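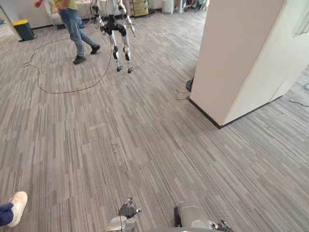
Week 6: Meeting scenes in serial romance
Evening course, Fiction in Instalments. Tutor: Yvonne Staniforth

By now you have all written a first meeting, and a surprising number of you did it in the rain. Fine. Rain is free. Tonight we look at what the meeting has to do when readers only get 400 words of it at a time.

1. Somebody must want something before the other one turns up. A bus, a sandwich, a refund. Love can queue.

2. Ration the eyes. Innes's draft ran to 794 words and mentioned them 11 times, in two colours.

3. Walking counts as dialogue. How a character crosses a room, or fails to, saves you a paragraph of brooding.

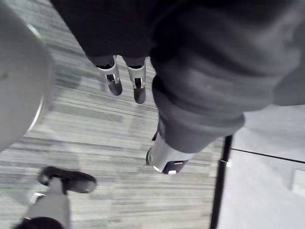

Light boots, black toes.

4. Stop early. Tayla cut her Plirkerton episode to 686 words by losing the kiss, and three of you asked her when it was coming back.

Reading: the first two instalments of "The Ferry at Prellport" (handout, stapled, mostly in order). Mark the line where you first suspect these two will end up together. If it's the title, mark that.

Homework: one meeting, 400 words, two strangers, no collisions. Dropped papers are a collision.

Recent handouts
Week 5: Prompts and how to ignore them
Week 4: Whose head are we in?
Week 3: Cliffhangers, large and small
Week 2: Naming people you intend to marry off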